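Das Archiv der Verwaltungsstelle Skostley

Der Verwaltungsstelle Skostley wurde im Dezember zur Kenntnis gebracht, dass der Fluss seinen Lauf geändert habe. Die Mitteilung umfasste eine halbe Seite und trug den Eingangsstempel von acht Uhr morgens. Sie wurde der Abteilung für Grenzangelegenheiten zugeleitet, die sie mit dem Vermerk zurückgab, für Wasser bestehe keine Zuständigkeit, sofern es sich bewege.

Zu diesem Zeitpunkt galt die Ordnung von Deltside, nach der das linke Ufer der Gemeinde Skostley und das rechte Ufer der Gemeinde Skivora zugehörte. Die Ordnung bestand aus 141 Paragraphen. Keiner von ihnen sah vor, dass ein Haus am Abend auf dem linken und am Morgen auf dem rechten Ufer stehen könne. Betroffen waren fünf Gehöfte, eine Mühle ohne Mahlwerk und der Friedhof.

Die Bewohner der Gehöfte wurden schriftlich aufgefordert, ihre Zugehörigkeit zu erklären. Die Schreiben kamen als unzustellbar zurück. Der Postbote von Skostley hatte die Gehöfte wohl gesehen, durfte sie aber nicht mehr beliefern, und der Postbote von Skivora führte sie noch nicht in seinem Verzeichnis. Eine der Sendungen war geöffnet und wieder verschlossen worden. Auf der Rückseite stand in Bleistift: Wir sind zu Hause.

Die Verwaltungsstelle nahm den Satz zu den Akten.

Im Januar trat die gemeinsame Kommission beider Gemeinden zusammen. Als Tagungsort war der Saal des Gasthofs Tabrizi bestimmt worden, der auf der früheren Flussmitte errichtet war, auf Pfählen, und nun trocken stand. Zum ersten Mal seit seiner Eröffnung konnte man ihn zu Fuß erreichen. Der Fährmann, der die Gäste bisher übergesetzt hatte, begleitete die Kommission über das steinige Bett und verlangte den üblichen Fahrpreis. Er wurde ihm nach kurzer Beratung ausgezahlt.

Die Vertreter von Skivora legten dar, dass ihnen ein Zuwachs an Fläche nicht zugemutet werden könne. Die Vertreter von Skostley legten dar, dass ein Verlust an Fläche nicht stattgefunden habe, da sämtliche Gehöfte sich nachweislich an ihrem Ort befänden. Gegen vier Uhr nachmittags wurde Licht gebracht. Die Sitzung wurde vertagt, später wieder aufgenommen und abermals vertagt.

Man einigte sich schließlich auf eine Befragung des Archivs. Im Keller der Verwaltungsstelle lagen 524 Mappen, die älteste in Leder, die jüngste noch ohne Aufschrift. Der mit der Durchsicht beauftragte Schreiber arbeitete bis in den Februar hinein. Er trug Handschuhe gegen die Kälte und sprach, wie später zu Protokoll gegeben wurde, mit niemandem über seine Funde.

Sein Bericht war kurz. Der Fluss habe vor 200 Jahren schon einmal dort gelegen, wo er jetzt liege. Damals habe die Gemeinde Skivora die Gehöfte an Skostley abgetreten, unter der Bedingung, dass sie zurückzugeben seien, sobald das Wasser es verlange. Die Urkunde sei von beiden Seiten gesiegelt. Beigefügt sei ferner ein Brief der damaligen Bewohner, der unbeantwortet geblieben sei. Er bestehe aus einem einzigen Satz und sei mit dem bereits aktenkundigen gleichlautend.

Die Kommission ließ den Bericht verlesen. Es wurde beantragt, den Brief nunmehr zu beantworten, und der Antrag wurde angenommen. Über den Wortlaut konnte bis Mitternacht kein Einvernehmen erzielt werden. Ein Entwurf sprach den Bewohnern das Bedauern beider Gemeinden aus, ein anderer ihre Anerkennung, ein dritter enthielt lediglich die Anrede - er fand die meisten Stimmen.

Mit der Zustellung wurde der Fährmann betraut. Er verließ den Gasthof in der Dunkelheit, das Schreiben unter der Jacke, und ging den Weg hinunter, den er viele Jahre gerudert war. Vom Fenster aus war seine Laterne noch eine Weile zu erkennen. In den Gehöften brannte Licht, in allen fünf und auch in der Mühle.

Gegen Morgen hörte man im Saal ein Geräusch unter den Dielen. Der Vorsitzende bat um Ruhe und ließ das Fenster öffnen. Zwischen den Pfählen stand, knöcheltief und ohne Eile, das Wasser. Die Kommission stellte fest, dass sie beschlussfähig sei, und bat darum, den Fährmann zurückzurufen.

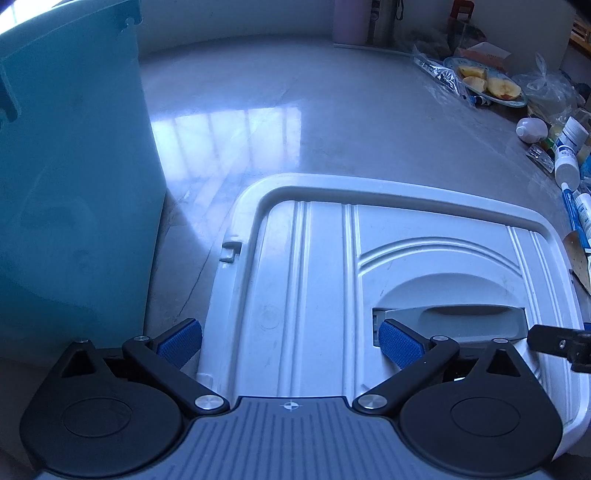

Weißer Kunststoffdeckel mit grauem Griff auf hellen Fliesen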